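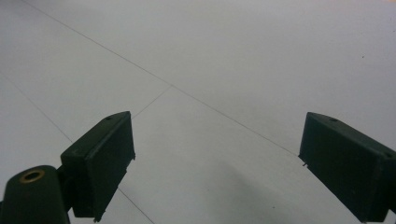

Gripper open over the floor panels.

August, notebook of the student handling project (Mỹ Hồ writing)

Started 9:40. The plan from last time was to do the tennis ball task with both hands and to decide if the collection rules are good enough to give to the new members. I also wanted to see how the tracking behaves on plain surfaces, because the log of the previous session had jumps in it and we did not agree on the cause.

First the tracking. The floor has almost nothing for the software to hold on to, only the seams between the panels. When the gripper is low and looks along the floor, the number of matched points falls very fast. I set the lower limit in Rarier to 18 points. Under this limit it should mark the segment as lost and not guess the position. Before, it was guessing, and I think this is where the jumps came from. I did slow sweeps, then quick ones. The slow ones are fine. In the quick ones the track is lost when no seam is in view, and it comes back when a seam comes back. This is what I expected but it is good to have it written.

Note for Vinness people: please do not start an episode with the gripper pointing at the floor. Start it over the table, wait for the tone, then move.

Then the table. Two balls, two grippers. The task is written in the plan as "pick the left ball with the left hand, put it in the tray, then the right hand does the same with the other ball." I find this text is not clear enough. It does not say where the second hand must wait. In the old episodes one person keeps the idle hand high, another one keeps it near the table, and one person takes it completely out of the view. For the training it matters, I believe, since the policy learns the waiting also. 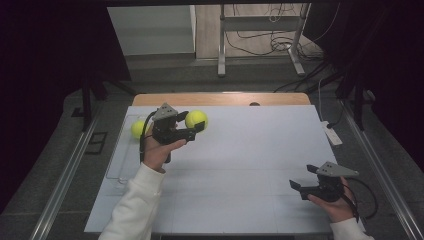
So I propose that the idle hand waits at the near right corner of the white surface (or near left, if the left hand is idle), a little above it, with the fingers open. It is comfortable for the arm and the head camera can see both grippers the whole time. I tried it for the rest of the morning and I did not get tired so quickly as before.

Other things I noticed:

The ball rolls if one finger touches it before the other. Better to come from above with the fingers wide and close slowly. If it rolls, do not chase it. Stop the episode and mark it "rolled" in Dostis.

Cables. The loop at the wrist must have enough slack, or it pulls when the hand turns. Check this before each block.

White sleeves on a white table: Phí asked if this disturbs the hand mask. I don't know yet. I will compare with some episodes in dark sleeves.

Export problem. The folder has 2,779 clips in total, but Dostis imported only 783 of them. I first thought the disk was full, it was not. The importer stops without any message when two clips have the same start time. I renamed the duplicates by hand and started it again before lunch. Must ask Phí if he can make it print a warning at least.

Also the limit of 900 frames per episode is too short for the two-ball task if the person is careful. Three of mine were cut before the second ball was in the tray. I did not change the limit alone, we should discuss it together.

To do:
rewrite the task text with the waiting position
dark sleeve comparison
check the import result (783 or more?)
frame limit, decide with the others
charge both grippers tonight

Stopped 12:15. Import still running.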